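Consejos de taller: enseñar a un brazo robot a recoger piezas de un cajón

Guiar el brazo a mano o con mando a distancia es la forma más rápida de grabar una tarea nueva, pero las demostraciones malas se pagan luego. Estos consejos sirven para tareas de recogida en cajón metálico y los usamos a diario en el taller de Celtwood.

Antes de empezar

Sujete el cajón. Un par de pinzas de resorte en la parte trasera basta para que no se desplace cuando la garra roza el fondo.

Marque la mesa con cinta de color vivo. Si hay que retirar el cajón para limpiar, vuelve a su sitio en segundos y las grabaciones anteriores siguen valiendo.

Recoja los cables del brazo en un solo haz y deje holgura en la muñeca. Gire la última articulación de tope a tope, despacio, y mire si algo se engancha con el borde.

Elegir los objetos

Mezcle formas y tamaños. Una bola pequeña, un recipiente grande y un cilindro corto obligan a cambiar la apertura de la garra. El papel de aluminio arrugado es un buen ejercicio aparte: brilla, se deforma y nunca se agarra dos veces igual. Conviene juntarlo en un lado y dejar lo demás en el otro.
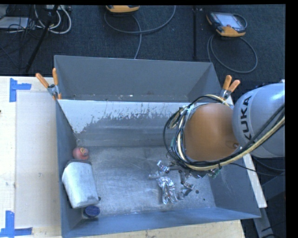 Durante la demostración

1. Baje la velocidad al 34 % en la consola. Con más, la mano corrige tarde.

2. Entre en vertical y pare 2 cm por encima del objeto antes de cerrar.

3. No arrastre piezas contra la pared si no quiere que el robot aprenda a hacerlo.

4. Si falla un agarre, abra, suba y repita - no borre la toma entera, los reintentos también enseñan.

5. Descanse después de 11 tomas seguidas. El cansancio se nota en la trayectoria.

Al terminar

Guarde cada toma con el nombre de la tarea y el turno. Nosotros usamos la carpeta Gramadach, con más de 900 tomas, y sin esa costumbre sería imposible encontrar nada.

Pase un paño seco por el fondo del cajón. Los arañazos no molestan, la viruta sí.

Deje las consolas siempre en el mismo sitio, con el cable enrollado en vueltas amplias.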